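Ivier
Home | Sets | Soft Goods | Spare Parts | About Us | Contact

About Us

Ivier assembles, checks and maintains pretend-kitchen sets for preschools, waiting rooms and children's departments in public libraries. The workshop and stockroom are in Cuvimville. We supply complete sets, single replacement pieces and a return service for soft items that need cleaning or repair.

The company was started by Dede Addo, who had run the kitchen corner at a preschool and kept a written record of which pieces failed and how. Those records became the first Ivier parts list. The current list has 484 entries, covering play food, bottles, plates, strainers, utensils, storage cases and the small fittings that hold them together. Each entry has a part number, a material, a cleaning method and a recommended age range.

What we supply

The standard product is the Tronton set. It is packed in one case and covers three activities: preparing food, serving it and putting everything back. The contents differ by age group. Sets for younger children use larger pieces and more fabric. Sets for older children include more small tableware and more pieces that have to be sorted.

The Darko set is a smaller version for rooms with limited shelf space. It uses the same parts list, so a piece from one set can be replaced from the other. Both sets can be ordered without the case.

Customers may also order by piece. A single plush bottle or a single plate ships under the same terms as a full set. Minimum order values do not apply to replacement parts.

Soft goods

Plush groceries account for most of the repair work. A plush bottle is handled by the neck, stood upright, tipped over a plate and dropped, and the wear shows in the same places each time: the seam at the base, the edge of any sewn label and the pile around the neck. Yayra Laryea is responsible for this part of the stock and wrote the inspection sheet now used for all fabric pieces.

The sheet covers the following points.

Outline. The piece must be recognizable from across a table. A bottle needs a clear neck and shoulder, and the filling must reach both.
Standing. Bottles are placed upright on a flat surface and left for 5 minutes. A bottle that leans is accepted. A bottle that falls is refilled at the base.
Seams. All seams are pulled by hand in both directions. Any opening is closed before the piece goes back on the shelf.
Labels. Edges must be attached all the way around. Lettering may be uneven, but it should be readable at arm's length.
Pile. Loose fibers are removed with a lint roller. Light pilling is not a defect.

Pieces that pass are put back into stock with a new tag. Pieces that fail twice are withdrawn.

Table layout

Sets are laid out on a table before packing. We prefer a white surface because small pieces are easy to find on it. Larger items go down first, then plates and strainers, then small pieces. The layout is not meant to look like a kitchen. Its purpose is to check that items from different categories can share one table and still be reached.

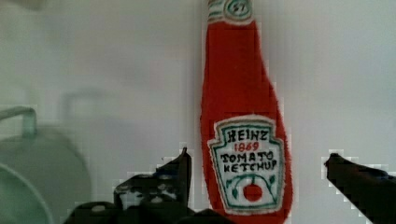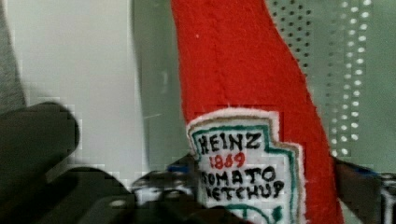
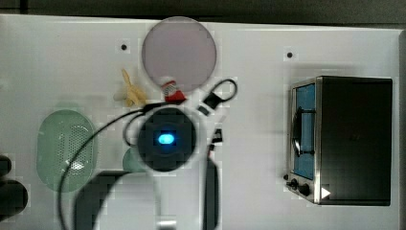
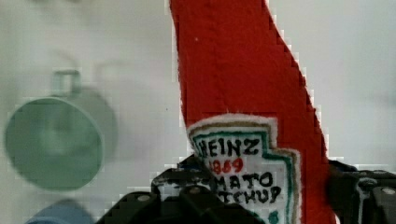

Plush ketchup bottle with keystone label (first, second and fourth pictures); white table with round plate, oval strainer and small toaster oven (third picture).

Hard goods

Plates, bowls and strainers are checked for cracks, sharp molding lines and staining. Strainers are held up to a lamp so that blocked holes can be seen. Pale colors are used for most tableware, which makes residue visible and shortens the cleaning check.

Working appliances are not sold as part of any set. Customers who keep a real oven or kettle in the same room as a play kitchen should store it out of children's reach and unplug it between uses. Pretend appliances are listed separately in the catalog and have no electrical parts.

Small toys and bottle-shaped pieces are assigned an age range before they are added to a set. Anything that fits inside the small-parts gauge is left out of the sets for younger children, including pieces requested by the customer.

Cleaning and return service

Customers may send soft goods to us for cleaning at any time of year. The busiest month is March. Fabric pieces are surface-cleaned by hand, reshaped and air-dried on racks. We do not machine-wash plush bottles with sewn labels, as the label and the body can shrink at different rates.

The usual turnaround is 5 working days from arrival at the workshop. Please empty the case before shipping and put fabric items in one bag and hard items in another. Include a copy of the packing list. Items that arrive without a list are held until the customer has confirmed the contents.

Repairs to seams and labels are free for 90 days after delivery. After that period they are charged by the piece. Filling is charged separately. We will contact the customer first if the cost of a repair is higher than the price of a replacement.

Putting away

Every case has a fixed place for each category. Bottles lie on their sides in the long compartment. Plates are stacked at the bottom with strainers on top. Small pieces go in the lidded tray. The packing list inside the lid is printed with words and outlines so that children who do not read yet can take part in tidying up.

Replacement packing lists are available at no charge. State the set name and the number printed on the case.

Visiting the workshop

The counter is open on Saturday from 9 a.m. to noon for collection and drop-off. Sample sets can be handled at the counter. Weekday visits are by appointment.

Questions about orders and set contents go to Dede Addo. Questions about fabric pieces, cleaning or repairs go to Yayra Laryea. Both can be reached through the Contact page.

Sets | Soft Goods | Spare Parts | Return Form | Contact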